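Is the Skunero arm kit worth it for sorting small things at home?
Posted in March by tablecorner, under Hobby Automation
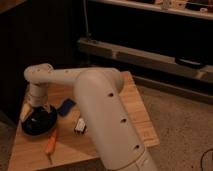 Skunero arm over the table, gripper pointing down, with the screwdriver and other small things.

Hello all. I am considering to buy the Skunero arm, the full kit with gripper, which is $2649 at Dreleck. I have it on trial at home for 2 weeks. My wish is simple: it should pick up small objects from a table and put them in the right tray. Flat or blocky things go well. Round black things are much harder, and I get many missed grips in the evening, when my lamp has a warm colour. Is this the fault of the kit, or do I set it up badly? Dreleck also offers a fingertip set from Brannigan for $345. I would like to hear from owners before I pay.

florkfan
I have the same arm since last year. The stock fingers are hard and slippery, so anything round will roll away if you come down even a little off centre. Before you spend $345, try to lower the closing speed to 20 percent and let the gripper go down a bit further. In my case this solved most of it. The Brannigan tips are good, but they wear out and the price is not so friendly.
Your light matters also. Dark object plus dim room is a bad combination for the vision software – put a neutral white lamp at the side and run the colour calibration again. Please do it at the same hour you normally work.
As for the price, I would pay it again. The joints are quiet and the manual is clear, only the part about trays is poorly translated.

mapleshed
too expensive, get a used one

quiet_axis
I disagree with the answer above me. A used one comes without the Dreleck support, and I needed them two times. Also check how the base is fixed. Mine was on a light table and the whole table was moving a little at each stop, so the grips were always off. I changed the clamp and after that I did not need new fingertips.

Related
Florkanance tray software: does it work with older grippers?
Brannigan fingertips, how long do they last?
Cable management for a table arm
Returning a trial kit to Dreleck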